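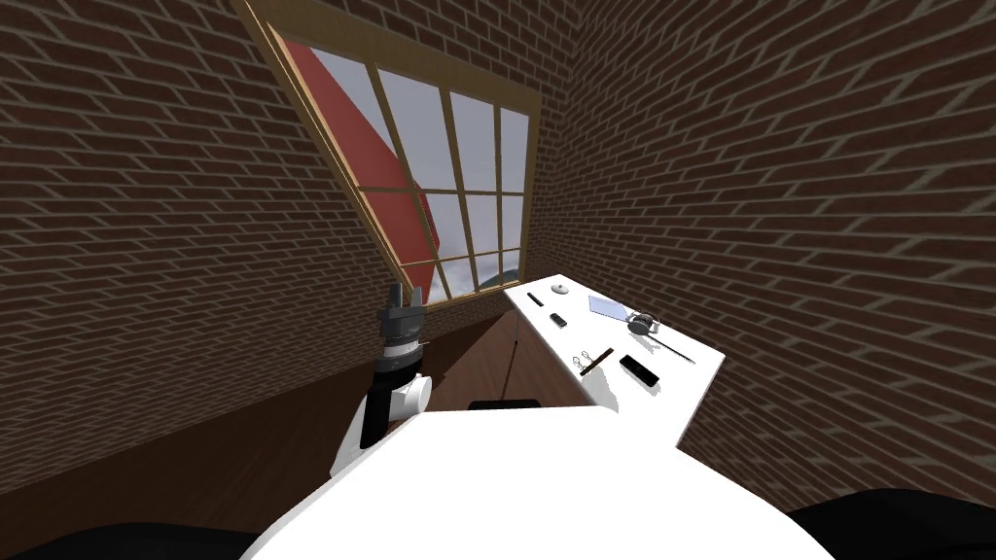
Jolien Schouten

Minutes, Kirnon planning group, July

Skellov result: 62 of 790 simulated runs failed. I asked how many used a tilted view of the desk, like the brick room one. No breakdown yet - I'd want it before we call the method sound.

Nerkholm rerun: 17 scissors trials, same seed. I don't count that as a repeat. Agreed to change seeds.

Comments

furnival_m: Were the seeds logged?
tp: Only for the reruns.

Contact | © Kirnon | Back to top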